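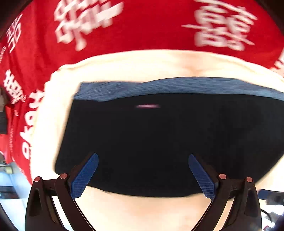 Dulow Technical Program, Durkport campus
Handling Soft Goods with Hand-Held Grippers
Notes for Unit 5, revised Nov 7, 2021

Read these notes before the lab. They cover the house rules for recording grasps on cloth and other soft items. The general safety sheet still applies and is not repeated.

1. Why soft goods get their own rules

A rigid part stays where you put it. Fabric moves when you touch it, and it moves again when you let go. Two people following the same written task can end up with recordings that have little in common. The Tsai checklist used in Unit 3 was written for boxes and bottles and says nothing on folds, layers or drape.

2. Before recording

Check both finger pads for lint. Wipe them with a dry cloth, never with solvent.
Open and close the gripper fully and feel for play at the pivot pins. A loose pin goes on the fault sheet and the tool goes back on the rack.
Write down the layers in the work area from bottom to top. Use plain names – "red printed cloth", "cream fabric" – and keep them the same for the whole session.
Clear loose cables from the path of your hands.

3. Approach and contact

Come in with the fingers open and level. Both pads should reach the item at close to the same height. If one pad lands early, it pushes the fabric ahead of it and the second pad closes on a wrinkle.

Slow down before contact. Printed cloth is a useful check here, as lettering that smears in the recording means the tool was moving too fast. Some blur during travel is accepted. Blur at the moment of closing is not.

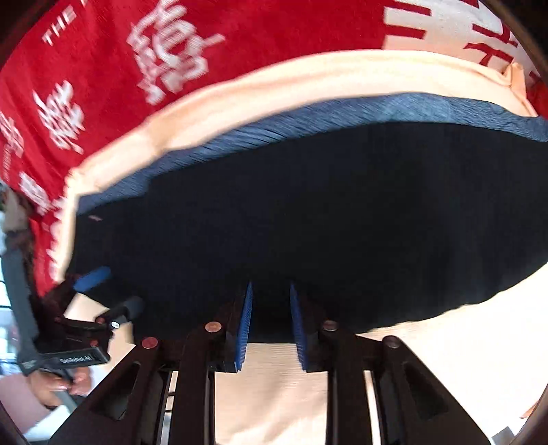
Figure 1. Two grippers at a layered fabric setup.

4. Two-gripper work

Decide which tool holds and which tool moves, and write it on the log line. Keep the holding tool toward the end of the item, out of the middle of the other tool's view. Hands stay on the handle and behind the linkage. Do not reach between the tools to straighten cloth; set one down first.

5. Logging

Each attempt gets one line in the Brornix log, including the failed ones. Do not delete a bad grasp. Mark it and go on. A full set is 100 attempts, and at least 65 must be usable for the set to be accepted. Sets below that are repeated in the April lab block.

For next time: bring your layer list and one completed log page.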